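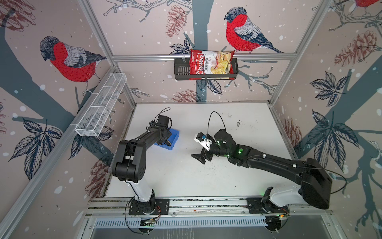 Jakville Technical Center
Equipment Planning Group
Minutes of the meeting held April 2024

Chair: Chibuzor Akande

1. Minutes of the previous meeting
Approved without change.

2. Second two-arm workstation
The Chair presented quotes from Valora and Hrynyshyn. The Valora quote includes both arms, the rail and 12 months of service. The Hrynyshyn quote is lower but leaves out installation. Members preferred Valora, subject to written confirmation of the delivery date.
Action: Chair to request confirmation.

3. Spare parts
A request for replacement gripper fingers and cables was approved, up to a limit of $400. A further $200 was set aside for wall baskets and trays.

4. Asau room
Bench height and power supply remain to be checked before any order is placed. Item carried forward.

5. Next meeting
September. Budget requests are due to the Chair before then.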